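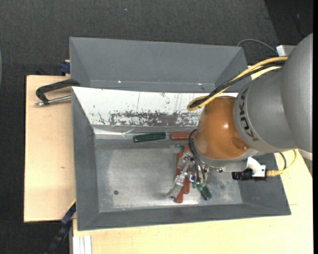 Rozália Ondrejka
@rozalia_ondrejka · January

A little thread on bin picking, as a few of you kindly asked what I've been up to in Rarnisville all winter. Get a cup of tea, I do go on! 1/5

The job sounds simple: reach into a metal bin, take hold of one block, lift it out. The trouble starts when blocks lie against a sloping wall, or overlap, and the arm has to choose which to try first (my old method always went for the highest one, bless it). 2/5

So our new method, Kuruvier, scores every grasp twice – once for how well the fingers should hold, and once for how likely the gripper is to knock the wall on its way down. Shin wrote the second part and it's lovely, tidy work. 3/5

Results! Out of 1,460 tries the old method failed 887 times, and yes, we made the bins hard on purpose. Kuruvier, with the same bins and the same number of tries, failed 123 times. I checked that sum more often than I'd like to admit. 4/5

Most of the failures left are long blocks lying end to end low down by a wall, where the fingers want more room than they've got. Modik thinks a small sideways nudge before grasping would help, and we're trying that next. Write-up soon, and do ask me things! 5/5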